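Notes for week 2 - can a robot clear up a kitchen yet?

My short answer is sort of, and I'll spend 30 minutes on the "sort of"! We're sticking to a simulated kitchen today. The chore is moving one small pastry off a big white plate and onto the cutting board - easy for you, a real headache for a gripper.
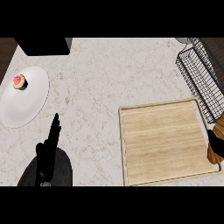
## What to argue about

Macarena Montes thinks grasping is the hard bit. I'd say it's knowing how hard to squeeze (pink topping is unforgiving). Bring your own view, plus one chore you'd hand over today. 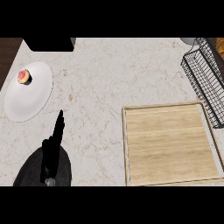 *Pastry on the plate, cutting board bare.*

Reading: Hollenstein handout, page 86.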